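4.2 Label noise and the order of training data

In this section we study how wrong labels influence the result when the order of the training samples is fixed in advance. Most earlier work on curriculum learning assumes that the labels are correct, and that a sample with high loss is simply a difficult one. In our data this assumption does not hold. The Birkasora set contains 2,521 labeled clips, and a second reading of the labels showed that 134 of them carried the wrong class. We did not correct these clips for the main experiments, so that all methods see the same errors.

We compare three orders: random, easy-to-hard by the loss of a small reference model, and the order proposed by Irkirar, in which the samples are grouped first by class and then by loss. The network, the optimizer and the learning rate are the same in all runs. The batch size is 16 and each run has 400 epochs. For the two sorted orders, we let the full set become available only after the first half of the training.

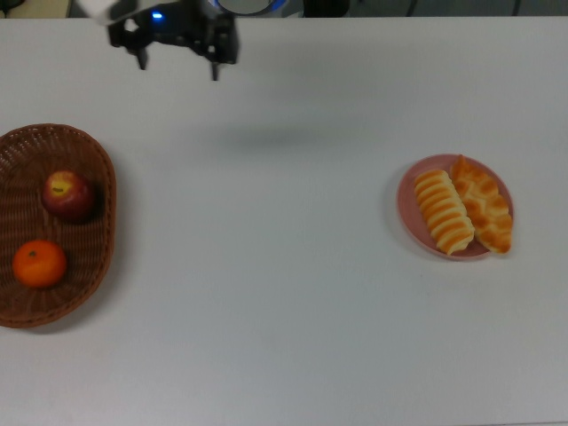 Figure 3. Tabletop view with the gripper at the upper edge.

The easy-to-hard order gave the best validation accuracy in the early epochs, but the advantage became smaller when the noisy clips entered the training. This is expected, as the reference model gives a high loss to most of the wrong labels and they therefore arrive late and close together. The network then receives several batches in which a large part of the labels is misleading. With random order the same clips are spread over the whole training and their effect on a single batch is weak.

The order of Irkirar suffers less from this problem. However, it is sensitive to the size of the classes. When we removed half of the samples from the two largest classes, its result moved closer to that of random order. We also tried to mix a small share of late samples into the early batches, as it is done in Gautier, and this made the training more stable for both sorted orders. 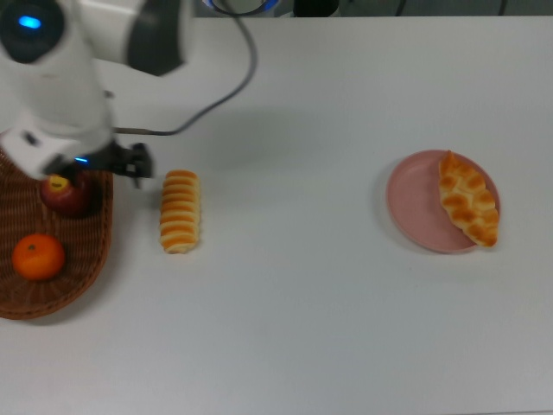

A further question is whether the reference model must be trained on the same data. We repeated the experiment with a reference model trained on Sanura, which has similar classes but was labeled separately. The ranking of the three orders did not change. The losses of the wrongly labeled clips were, however, more clearly separated from the others, and a simple threshold was enough to find most of them. We come back to this point in Section 5, where the threshold is used to reduce the weight of suspicious samples during training.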